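Buscar en el repositorio Buscar
Inicio Proyectos Talleres Biblioteca Contacto

Del saco al frasco: memoria del proyecto de envasado a granel

Oanh Đinh, módulo de envasado y almacén

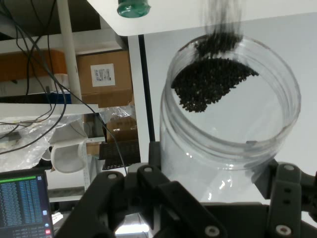 Cuando elegí este tema, allá por marzo, pensaba que llenar un frasco de granulado era lo más sencillo del mundo, y que la parte difícil de la memoria sería alargarla hasta las páginas que nos pedían. Pues bien, me ha pasado lo contrario: he tenido que dejar fuera medio cuaderno de notas. Espero que lo que queda le sirva a quien coja el puesto de llenado el curso que viene, y le ahorre alguna tarde de barrer bolitas negras de debajo de las estanterías (yo todavía encuentro alguna en los bolsillos de la bata).

El encargo

El proyecto se llamó Drotell desde el principio, y con ese nombre está en las carpetas del taller. Se trataba de pasar granulado negro de los sacos grandes que nos manda Dokutow a frascos transparentes de boca ancha con rosca, de 500 gramos, que luego usan como muestra los compañeros de moldeo. Hasta entonces cada grupo metía la mano en el saco con lo que tuviera cerca, y el material acababa mezclado, sin etiqueta y repartido por bolsas a medio cerrar.

Cómo trabajamos

Preparé 40 frascos, todos del mismo modelo, y los llené en tres tandas. En la primera dejé caer el material de golpe. El granulado no se reparte solo, se va amontonando contra una pared y forma una especie de abanico que sube hasta el cuello mientras el otro lado sigue bajo. Si uno mira solo el lado alto, cree que el frasco está lleno, lo cierra y lo manda a la balanza, y allí llegan los disgustos. Mi peor frasco pesó 299 gramos netos. Lo he guardado de recuerdo, con su etiqueta y todo.

En la segunda tanda fui echando porciones de 150 gramos, con un par de golpecitos en la base entre una y otra. Tardé bastante más, pero el nivel quedaba parejo y la rosca, limpia. Esto último me parece importantísimo y apenas lo mencionaban los apuntes: un solo grano en la rosca y la tapa no asienta bien, por mucho que se apriete. Para la tercera tanda seguí con las porciones y añadí una pasada de brocha seca por la boca antes de tapar.

El orden del puesto

Le dediqué casi tantas horas como al llenado, y reconozco que disfruté muchísimo. El método que seguí viene del manual Dunbar que hay en la biblioteca, aunque lo adapté a mi manera. Los frascos vacíos van boca abajo hasta el momento de usarlos. Las etiquetas se escriben antes de llenar, con el lote del saco y las iniciales de quien llena, y el saco abierto se cierra con pinza cada vez que una se levanta, aunque sea para beber agua. También dejé un cepillo fijo en el puesto, atado con cordel, y ahí sigue.

Lo que queda pendiente

Me habría gustado comparar con otro material más ligero, quizá el gris de Bamov, que se pega a las paredes por la electricidad estática y es bastante más rebelde. No me dio tiempo. Tampoco probé un embudo de cuello ancho, que fue lo primero que me sugirieron en la presentación y que apunté con un poquito de vergüenza en el margen. Las hojas de pesada de las tres tandas están en la carpeta azul, junto al cuaderno, por si alguien quiere continuar.

Proyectos relacionados
Etiquetado manual de lotes pequeños
Cierre de sacos con pinza y con cosido
Guía de limpieza del puesto de pesada
Moldeo con granulado recuperado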